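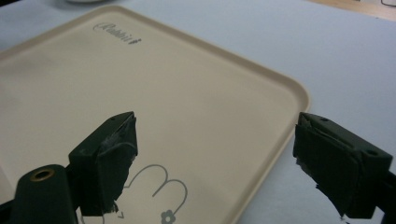 Home | Bench Notes | Wood | Glue | Finishes | Archive | Search

Notebook, November, Thursday. Started 7:40 a.m.

Hide glue again. Regular readers of this notebook (hello, Ebony) will recall that I swore off it after the Prendergast chair. I have now sworn back on.

The job is the Bunis mantel clock case, which came over from Ginville with every joint in the plinth moving independently. Somebody in its past had been at it with yellow glue, then with epoxy, then with what I believe was chewing gum. Lachlan says it's window putty. We have agreed to differ, although he is the one who tasted it.

Cleaned out the old joints with warm water and a dull chisel. The yellow glue came off in rubbery strings. The epoxy did not come off at all, and took a sliver of mahogany with it when I insisted. Sliver saved in an envelope, envelope labeled, label already illegible.

Glue batch: same granules as last time, soaked overnight in cold water, then into the pot. The notes from the previous batch say "right amount of water." Thank you, past me. This time I weighed it: 1 part granules to 2 parts water by weight, which gave something close to thin syrup at working heat. Alby likes it thicker. Alby also likes his coffee thicker.
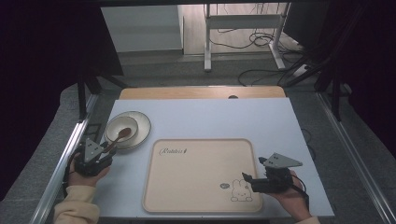

The pot thermostat is still reading high. I checked it against the kitchen thermometer and then against Yoshinori's good one, and got three opinions. Went with Yoshinori's, on the grounds that it came in a case with a lining. Marked the dial with a pencil line where the glue behaves, and I'm ignoring the printed numbers from now on. If anyone cleans that pencil line off I'll know who it was.

Test pieces first, for once. Cut scrap mahogany into pairs, planed the faces, warmed one lot with the heat gun and left the other lot at shop temperature, which this morning was not much of a temperature. Rubbed joints, no clamps, left until after lunch.

Results at 1:30 p.m.:

Warmed pieces: had to be broken over the edge of the vise. Wood failed before the glue line on all but one.

Cold pieces: came apart in my hands with a small polite click. The glue had gelled before it got anywhere. I suspect this is what went wrong with the Prendergast chair, and I would like my earlier remarks about the granules struck from the record.

So everything gets warmed, including the clamping blocks, which I always forget and which then sit there sucking the heat out of the joint. They can spend ten minutes on the radiator with my gloves.

Plinth dry run took 13 clamps, for an object the size of a loaf of bread. It also showed the back left miter is open by the thickness of a business card. It wasn't open yesterday. Either the case moved in the night or I measured it while thinking about dinner.

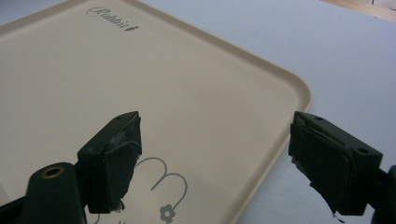 Left to do

- Shave the back left miter. Plane, not sandpaper. Plane.
- Find the veneer patch Bevan cut. He says it's on the shelf. There are several shelves.
- Ring Povesgate about the brass feet, which they have been "just finishing" for nearly a season.
- Glue up first thing, pot on by 7, door shut, radio off.
- Write the ratio on the lid of the granule tub, in marker, in capitals.

Comments

Alby Ormsby: It is meant to be thick. You are painting with it.

Ebony Cosgrove: Hello. Did you try a pinch of salt to slow the gel? Gave me a bit more open time on the fiddle neck.

Lachlan Bolger: Putty. Definitely linseed.

Bevan Ngata: Second shelf, under the cauls, wrapped in newspaper.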